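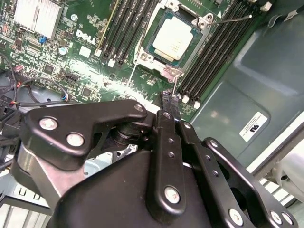
## Quieting the backup box

August 26, 2020

The backup machine sits in the closet behind my desk, and since spring the noise has been getting on my nerves. It runs one job at night and one at noon. The rest of the time it idles, with the fans at a speed the load doesn't call for.

I logged temperatures for 11 days before changing anything. Idle draw was 90 watts at the wall. The processor never got hot enough to matter, even with the noon job running and the closet door shut. The fan curve in the firmware was the obvious suspect, but it offers two settings, and I had already picked the slower one.

Next was dust. The intake filter had a gray mat on it, which I vacuumed off. That took the edge off the high whine and did nothing for the low hum.

The hum was the drives. Two of them spin at nearly the same rate, and the beat between them carries through the shelf into the wall. I put the case on a square of Hasov foam, the dense kind sold for washing machines, and moved the noon job to 220 minutes after midnight so both jobs run while I'm asleep. The log for the last run shows 346 gigabytes checked and no errors.

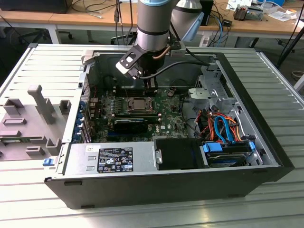
Yvonne Kettle wrote to say that foam goes flat within a year under a steady load, and that she would hang the drives on elastic cord instead. Pauline Mellor uses cork and has no complaints.

I may try the cord in September. It means giving up a drive bay – I have one to spare – and finding cord that doesn't sag. For now the hum is gone from the desk side of the wall, and the hallway side is a little better than it was.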